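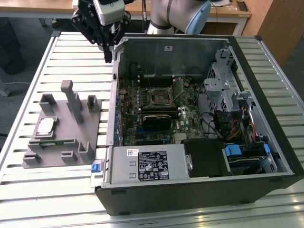 CPU 장착 셀. CPU는 지그에 있고 보드 소켓은 빈 상태.

**1/**
며칠 동안 조용했더니 다들 괜찮냐고 물어봐 주셔서 (고맙습니다, 진짜로요) 밀린 이야기를 좀 길게 풀어 볼게요. 12월 들어 저희 조립 셀에서 그리퍼가 케이스 벽을 눌러 버리는 사고가 있었어요. 사람은 아무도 안 다쳤고요. 이건 제일 먼저 말씀드려야 마음이 편할 것 같아서요.

**2/**
작업 자체는 단순해요. 눕혀 놓은 데스크톱 본체 안의 소켓에, 옆 지그에서 CPU를 집어다 앉히는 일입니다. 사람 손으로 하면 숨 한 번 참고 끝나는 일인데 로봇한테 시키면 케이스 벽이 참 얄미워요. 소켓은 벽 안쪽에 푹 들어가 있고, 손가락은 그 벽을 넘어가야 하니까요.

**3/**
그날 오후 3시쯤이었어요. 전원을 한 번 내렸다 올리고 평소처럼 프로그램을 돌렸는데, 팔이 지그 쪽으로 가다가 왼쪽 벽 위에서 너무 낮게 내려오더라고요. '어, 낮은데' 하는 사이에 툭. 소리는 정말 작았어요. 저는 비상정지를 눌렀고, 로그를 보니 보호정지가 저보다 먼저 걸려 있었습니다. 제 반사신경에 대한 환상은 그날 접었어요.

**4/**
처음엔 다들 카메라를 의심했어요. Justinas Vaher 님이 캘리브레이션 보드를 꺼내 와서 저녁까지 다시 잡아 주셨는데, 결과가 전날 값하고 거의 똑같은 거예요. 기뻐해야 하는지 울어야 하는지 모르겠는 그 기분, 비전 하시는 분들은 아실 거예요. 같이 컵라면 먹으면서 한참 화면만 봤습니다.

**5/**
다음 의심은 지그였어요. 프린트한 물건이니 휘었을 수도 있겠다 싶어서 빼서 정반에 올려 봤는데 멀쩡했고요. 괜히 의심해서 미안하다고 속으로 사과했습니다. 만든 사람이 저라서 살짝 안심도 했고요 ㅎㅎ

**6/**
범인은 툴 길이 값이었어요. 지난달에 손가락을 조금 긴 걸로 바꿨거든요. 새 길이는 실행 중인 설정에만 들어가 있었고, 부팅할 때 읽는 파일에는 옛날 값이 그대로 남아 있었어요. 전원을 안 내리는 동안은 아무 문제가 없다가, 재부팅하는 순간 로봇은 자기 손가락이 5mm 짧다고 믿게 된 거죠. 그래서 딱 그만큼 더 내려왔고요.

**7/**
찾아낸 사람은 Surachet Luangrath 님입니다. 설정 파일을 나란히 띄워 놓고 한 줄씩 읽다가 "이 숫자 언제 거예요?" 하고 물으시는데, 등이 서늘했어요. 손가락 교체한 사람이 저거든요. 저장했다고 철석같이 믿고 있었습니다. 체크리스트에도 제 글씨로 동그라미가 쳐져 있었고요. 그 동그라미를 보는데 어찌나 민망하던지요.

**8/**
저희가 쓰는 셀 제어 프로그램 Drosik에는 '적용' 버튼과 '저장' 버튼이 따로 있어요. 적용을 누르면 화면에 초록 표시가 떠서 다 된 것처럼 보이는데, 파일에는 안 써집니다. 설명서에는 적혀 있어요. 읽은 기억도 나고요. 그런데 손가락 갈고 볼트 조이고 정신없을 때 초록 표시가 뜨면 사람은 그냥 넘어가게 되더라고요.

**9/**
그나마 다행이었던 건 속도예요. 벽 근처에서는 100mm/s를 못 넘게 묶어 두었거든요. 예전에 Dirk Prins 님이 정해 두신 건데, 제가 느려 터졌다고 얼마나 투덜댔는지 몰라요. 바로 찾아가서 커피 사 드렸습니다. 앞으로도 계속 사 드릴 생각이에요.

**10/**
피해를 물어보신 분이 계셔서 적어요. 손가락 끝 패드 하나 교체, 케이스 모서리에 눌린 자국, 그게 전부였습니다. 집으러 가던 길이라 CPU는 지그에 그대로 있었고요. 만약 CPU를 물고 소켓 위에서 그만큼 더 내려갔으면 핀이 다 누웠을 거예요. 그 생각을 하면 아직도 밥맛이 좀 떨어져요.

**11/**
그래서 바꾼 것들입니다.

- 부팅 후 첫 동작은 무조건 기준 핀 터치. 예상 높이와 다르면 팔이 그 자리에서 멈추고 프로그램이 안 열려요.
- 실행 중인 툴 값과 파일의 툴 값이 다르면 화면 위쪽에 빨간 줄.
- 손가락을 교체한 사람 말고 다른 사람이 재부팅까지 해 보고 서명.
- 벽 넘어가는 경유점 높이를 올림. 한 사이클이 조금 느려졌지만 그냥 감수하기로 했어요.

**12/**
기준 핀 터치는 넣자마자 말썽이었어요. 접촉 판정을 너무 예민하게 잡았더니 팔이 허공에서 "닿았다"고 우기는 거예요. 아무것도 없는데! 필터를 손보고 재부팅을 14번 반복해서 전부 통과하는 걸 보고서야 퇴근했습니다. 마지막쯤에는 부팅음만 들어도 졸렸어요.

**13/**
Celotberg 쪽 셀에도 같은 프로그램이 깔려 있어서 바로 연락드렸는데, Struan Baird 님이 확인해 보시더니 거기도 값이 서로 다르더래요. 아직 재부팅을 안 해서 안 터졌을 뿐이었던 거죠. 전화기 너머로 한참 말이 없으시다가 "지금 저장 눌렀어요" 하시는데 둘 다 웃음이 터졌습니다.

**14/**
"비상정지 누를 때 손은 어디 있었냐"는 질문이 꽤 왔어요. 펜스 밖, 버튼 옆이었습니다. 재시작 직후 첫 사이클에는 작업대 쪽으로 손을 안 넣는 게 저희 규칙이에요. 솔직히 바쁠 때는 귀찮은 규칙이었는데, 요즘은 제가 제일 유난스럽게 지켜요. 케이블 하나 정리하러 들어가려는 동료도 붙잡고 있습니다. 미움받을지도 모르겠네요.

**15/**
지금은 다시 돌리고 있어요. 목표는 대략 2000사이클을 보호정지 없이 가는 건데, 아직은 옆에 사람을 붙여 두고 천천히 채우는 중입니다. 중간에 멈추면 멈췄다고 여기에 또 적을게요.

**16/**
혹시 비슷한 셀을 돌리시는 분이 계시면, 시간 여유 있는 날 본체 같은 건 다 치우고 일부러 한 번 껐다 켜 보세요. 그리고 팔을 움직이기 전에 툴 값부터 읽어 보시고요. 저희처럼 값이 달랐던 분은 댓글로 알려 주시면 Drosik 쪽에 보내는 개선 요청에 사례로 같이 묶어 볼게요. 버튼 두 개를 하나로 합쳐 달라고 쓰는 중인데, 초안이 자꾸 하소연이 되어 가서 Surachet 님이 고쳐 주고 계십니다.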